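Notes on Keeping a Household Inventory

I have been asked several times since September to set down in writing the method by which our household records its belongings. The request first came from my brother-in-law, Gervasio Escobar, who was then preparing to move from Losden to Iturra and had discovered that he could not say with any confidence what he owned. I have adapted the following from the letter I sent him.

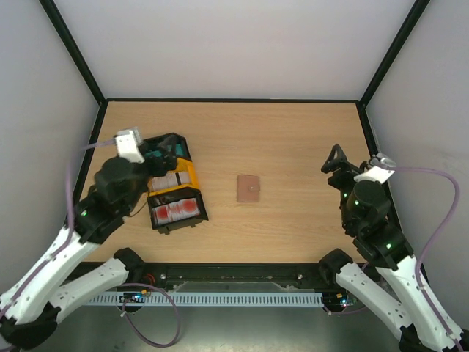
An inventory is a written list of the contents of a home, with enough detail that a stranger could identify each item and form a fair idea of what it would cost to replace. Most people who keep one do so for insurance purposes. We began ours for that reason, after a pipe failed in the upstairs bathroom at our former address on Clarside Road and brought down the ceiling of the study. The insurer was courteous throughout. The adjuster asked us for a list of everything that had been in the room, and we sat at the kitchen table for two evenings trying to produce one. We remembered the desk, the chairs and the computer. We did not remember the contents of the lower shelves until the following spring, when my husband went looking for the slide projector.

The settlement for the study was fair in respect of what we had claimed. Our own estimate of what we failed to claim is $1,900. I do not hold this against the company. The policy required us to state our losses and we stated them badly.

What to record

Each entry in our inventory contains the name of the item, the room in which it is kept, the year it was acquired, the price paid if known, and a short remark. The remark may be a serial number, the name of the person who gave it to us, or a note on condition. I would advise against adding further columns. In the first version I included color, weight, dimensions and country of manufacture, and I abandoned the work in the second room.

Items of small value may be grouped. "Kitchen utensils, two drawers" is a sufficient entry for most purposes. Books should be grouped by shelf unless a particular volume is valuable. Clothing may be grouped by season and by person. Jewelry, instruments, tools with motors, and anything inherited should be given separate entries.

Our list at present runs to nearly 2,000 entries. Gervasio considered this excessive and said so. His own list, when completed, had 124, and it served him perfectly well. He lives alone and does not keep things. The length of the list should follow from the household and there is no merit in making it longer than it needs to be.

The order of work

Begin with a room that is neither the easiest nor the most difficult. People are inclined to start in the living room, which takes an hour and gives a false impression of the task, or in the garage, from which they do not return. We began with the linen closet and the upstairs hall. These were finished before lunch and taught us how much detail we could tolerate writing down.

Within a room, proceed along the walls in one direction from the door and leave the center until last. Open every drawer and cabinet as you come to it. One person should handle the items and speak, and the other should write. My husband and I tried working separately in different rooms and found that we had named the same kinds of things differently, so that his "side table" was my "lamp stand" and the same word, "chest," had been used for three unrelated pieces of furniture.

Do not tidy. This is the instruction I find hardest to follow. A drawer that is being recorded will invite sorting, and an afternoon given to sorting will produce a very orderly drawer and no inventory. We keep a pad of paper nearby on which to write down the drawers that need attention, and we return to them on another day. In some cases we have returned to them. The drawer beneath the telephone has been on the pad through two editions of the list.

Receipts and other papers

Receipts should be kept for any item that would be costly to replace. We use ordinary letter envelopes, one for each room, filed in a single box. Thermal paper fades, and several of our receipts from the early years are now blank. I photocopy such receipts on the day of purchase and staple the original behind the copy.

Where no receipt exists, a bank statement is often accepted in its place. For inherited items we asked an appraiser in Iturra to visit, and she examined the dining table, a clock from my grandmother, and a set of six spoons. The spoons proved to be plated. The clock was worth more than we had supposed, and it was accordingly listed by name on the policy. I recommend asking for the appraisal in writing and signed, with the basis of the valuation stated. Replacement cost and market value are different figures, and a letter that does not say which one it gives is of limited use.

Manuals present a separate question. We formerly kept all of them. There were 118 in the cabinet at last review, and a good many belonged to appliances that had left the house years earlier. We now keep the manual only if it contains a wiring diagram, a warranty, or instructions that we have had occasion to consult. The remainder were recycled. I regret the one for the sewing machine.

Where the list should be kept

A list kept only in the house is at risk of the same fire or flood as the things recorded on it. Ours is kept as a spreadsheet, printed once a year, with one copy in the receipt box and another at my sister's home in Losden. For a period I used a home records program called Drodico, which was pleasant to look at and allowed a picture to be attached to each entry. I gave it up when I replaced my computer and could not move the list across without retyping a large part of it. Readers who prefer such a program should confirm before they begin that the full list can be exported in a plain format and opened elsewhere.

The printed copy has had uses that I did not foresee. When my mother came to live with us, we were able to go through the pages with her and mark what could be given away to make room for her own furniture. She was glad to do this sitting down. She also corrected several of the remarks, including the origin of the blue serving dish, which I had credited to the wrong aunt for thirty years.

Revising the list

An inventory that is not revised loses its value quickly. We add new items in the month they arrive, or intend to. Once a year, in September, we go through the printed copy room by room and strike out what has been sold, broken or given away. The annual review occupies most of a weekend. It has become a reasonable occasion on which to check the batteries in the smoke alarms and the dates on the fire extinguishers, and these tasks now have their own line at the end of each room.

Deletions are more often neglected than additions. Gervasio pointed out, correctly, that our list still contained a canoe. The canoe was lent to a neighbor at Clarside Road before we left and was never discussed again. I have moved it to a separate page headed "Elsewhere," together with a cake stand, two folding chairs and the second volume of a dictionary. I would suggest that every household keep such a page. It is useful to be able to state calmly where a thing was last known to be.

Shared and borrowed property

Items in the house that belong to others should be listed also, with the owner's name. Policies differ in their treatment of borrowed property, and the matter should be raised with the insurer before a loss occurs. We currently hold a ladder, a box of sheet music, and a pressure canner belonging to my sister. She has been sent the relevant page and has confirmed it, with the exception of the ladder, which she maintains was a gift.

Adult children who have left home should be asked to record or remove what they have left behind. Our son was given a date and a supply of boxes. The date has been extended.

A note on time

The first complete inventory took us from late winter until the beginning of summer, working on such evenings as were free. It could be done much faster by a determined person. I see no need for haste, provided that finished rooms are typed up as they are completed and not left in handwriting. My husband's handwriting in the basement section was legible to him for perhaps a week - the entry that appears to read "goose, electric" has never been resolved.

Gervasio completed his move in good order and has since asked whether the same method could be applied to a garden. I have begun to consider the matter. Perennials would present no difficulty, but I am undecided as to bulbs.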